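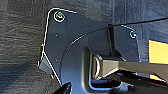
The first thing Wiebke Buschmann does when I sit down at her desk is ask how much excess I paid the last time I hired a car. I tell her I don't know. She writes something on a pad and turns it face down.

Buschmann has run the hire counter at Kevbridge, a small firm with a small car park, long enough to have been shouted at in most of the major languages. She agreed to talk to me on the condition that I didn't ask her which company is cheapest. "They're all cheapest," she says. "Have you looked at the websites?"

I had, as it happens. I had spent an evening trying to price a week's hire from the airport nearest my sister and had come away with 26 open tabs and a headache. The same small hatchback appeared to cost less than a sandwich on one page and more than my fridge on another. I wanted somebody to explain this to me, preferably somebody with a kettle.

"The price on the first page is the price of being allowed to look at the second page," says Buschmann. "I don't say that as a criticism. We do it too. If we put the full price up front and the others don't, we're at the bottom of the list, and people don't scroll."

So what's missing from the first page? She starts listing things and I stop writing after a while. An additional driver. A driver under a certain age, or over another one. The child seat, which she considers the most shameless item in the trade, as it can cost more over a fortnight than buying one. Winter tyres, in places where you'd be breaking the law without them. The out-of-hours fee, which applies if your flight lands late, and which she says people take very personally.

"They say, I didn't choose for the plane to be late. And I say no, and my colleague didn't choose to be here at midnight, but here we both are."

Her colleague, the one who does midnights, is Gerd Teuber. He wanders in halfway through this part of the conversation, looking for a stapler, and stays for the rest of it. Teuber came to car hire from hotels and thinks it a step up. "In a hotel they're unhappy for the whole week," he says. "With us they're unhappy for ten minutes and then they drive off."

I ask what those ten minutes are usually about, and they both say "the deposit" at once.

The deposit, for those who have been spared it, is the sum blocked on your credit card while you have the car. It isn't taken, exactly. It just isn't yours for a bit. At Kevbridge it is 400 on a small car and a good deal more on anything with sliding doors. The trouble is that it must be on a credit card, the credit card must be in the name of the main driver, and the main driver must be the person who made the booking. Teuber reckons that a fair number of marriages have had a difficult afternoon over this.

"He books it, she drives, the card is the company's," he says. "I can't help them. They can see the car. It's just there, behind me, through the window. I've thought about getting a blind."

Does he ever bend the rule? He looks at Buschmann. Buschmann looks at the pad. "No," he says.

We move on to damage, a subject on which I had come prepared to be indignant. Most people I know have a story about a scratch they didn't make. Mine involves a hubcap and still makes me hot around the ears. Buschmann hears me out with the patience of a dentist.

"Did you take photographs when you picked it up?"

I had not.

"Did you read the sheet with the little drawing of the car on it?"

I had signed the sheet with the little drawing of the car on it.

"Well," she says.

Her view is that the firms which charge for scratches that were already there do exist, and that they live quite well off customers who are in a hurry. Her advice is dull and she gives it without much hope. Walk round the car. Take pictures of every side, the wheels, the roof if you can reach, and the fuel gauge with the engine on. If there's a mark that isn't on the sheet, go back inside and have it put on the sheet, even if there's a queue. Do it all again when you bring the car back. "People film their whole dinner," says Teuber. "They can film a bumper."

What about the insurance, then, the extra one they try to sell you at the desk? I lower my voice for this, though we are the only ones in the room. Buschmann doesn't lower hers. You'll generally pay less for excess cover if you buy it separately before you travel, she says. The catch is that with a separate policy you pay the hire firm first and claim the money back afterwards, with forms, whereas with the desk's own cover you hand back the keys and go home. Some people would pay a lot not to fill in a form. She is one of them, and says so.

"But read what it leaves out. Glass, tyres, the underneath. It's always the underneath."

The person who fills in the forms, or at any rate reads them, is Zübeyde Canpolat, who handles disputes for a comparison site called Tistness and whom I rang the following morning. She has a quick, cheerful way of talking about dreadful things. The complaint she sees most is fuel. The customer has paid in advance for a full tank, has been told to bring it back empty, and has found that bringing a car back empty takes either great skill or a push.

"You never get it to empty. You'd be mad to try. So you hand over a third of a tank you've already paid for, and it gets sold to the next person," she says. "Always pick full to full. If the search has a filter for it, tick the filter before you look at a single price, or you'll fall in love with the wrong car."

Canpolat also told me something about car categories that I ought to have known. You do not book the car in the photograph. You book the letter, and the words "or similar" do the rest. She once dealt with a family of five who had been given something similar. Similar in what way, I asked. "It had wheels," she said.

On when to book, I got three answers from three people. Buschmann says early, as the small automatics go first and there are never enough of them. Canpolat says early too, with free cancellation, and then look again a couple of weeks before you go and swap if the price has dropped. Teuber says October. I pointed out that this wasn't really a booking strategy. He said it was the best month he knew: the roads are clear, the families have gone home, and if you ask for a small car you may well get a bigger one because the small ones are being cleaned.

Back at Kevbridge, before all this, I had asked Buschmann whether she hires cars herself when she goes away. She does. Last time it was a week in the hills, booked through somebody else's site, with a pick-up desk that turned out to be a shuttle ride from the airport, in a lay-by next to a tyre shop. She stood in the queue for 70 minutes. When she got to the front, the young man asked whether she would like to protect herself against the excess.

"And what did you say?"

"I was tired," she says. "I took everything. I took the roadside assistance. I've got a satnav on my phone and I took the satnav."

Teuber, who plainly hadn't heard this before, put down the stapler.

On my way out I asked what she had written on the pad. She turned it over. It said "doesn't know", underlined, and beneath it the price of a child seat.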